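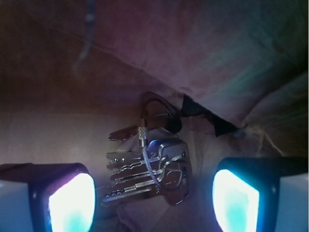 A key is a device used to operate a lock. Most keys have two main parts: the blade, which slides into the keyway, and the bow, which is left outside so that the user can turn it. The blade of a pin tumbler key is cut to match the pins of one lock or a group of locks. A master key opens every lock in a set, while a change key opens only one. Copies are usually made by tracing an existing key onto a blank.

See also: Keychain, Locksmithing, Padlock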